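租用 Clumatard 机械臂收拾后院和车间:用前用后的几点提醒

Pevitero 今年把 Clumatard 小型机械臂做成了按月租用的套件,月租 400 元,押金 1,660 元,带一只两指夹爪和一份仿真软件的授权。我们租了两个月,主要在草坪上捡松果、递花盆,下雨天搬进车间分拣螺丝。下面按使用顺序记。

**装之前**

- 底座要放在硬地上。草坪松软的,先垫一块水泥砖,再用水平尺校一遍。
- 电源线走在臂的背面,用魔术贴扎两道,留出转弯的余量。
- 说明书写的额定负重是 500 克。带土的花盆先过秤,厨房秤就够用。

**先在仿真里跑**

授权里带的软件叫 Ramalho,可以把动作先在电脑上走一遍。场地选“草地”,夹爪选默认款,把要捡的东西的大小填进去。近景视角下外壳会挡住大半个画面,看夹爪和地面的关系时要换到侧面视角,单靠近景判断高度容易偏低。 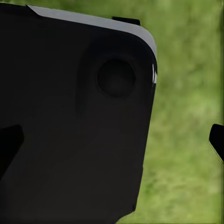
老岸留言说,仿真里跑通了也别急着上真机,他家的草比软件里默认的高,夹爪下去先夹了一把草,后来把下降高度调高了 33 毫米才正常。另外他觉得押金退得慢,星期四寄回去,过了两个星期才到账。

高度这一项我们也改过,建议割完草再量,量三个点,取最高的那个。草长了要重新量。

**日常清理**

1. 断电,等指示灯灭。
2. 用干的软毛刷扫掉关节缝里的草屑和土。
3. 外壳用拧干的湿布擦,镜头孔只用镜头布,不要喷清洁剂。
4. 夹爪内侧沾了松脂,用棉签蘸少量酒精擦,擦完晾五分钟再通电。

车间里木屑多,我们另买了 Dustwood 的防尘套,收工后罩上。套子下摆偏短,底座还得自己围一圈旧毛巾。

**值不值得租**

院子里松树多、弯腰不方便的人家可以租一个月试试。只是偶尔捡几次,长柄夹子便宜得多。分拣螺丝的速度比手慢,好在能放着让它自己干,M4 以下的经常夹空,我们还是手工分。

退租前记得把自己存的动作文件导出来,账号停用后就打不开了。原包装的泡沫也要留着,少一块扣 20 元。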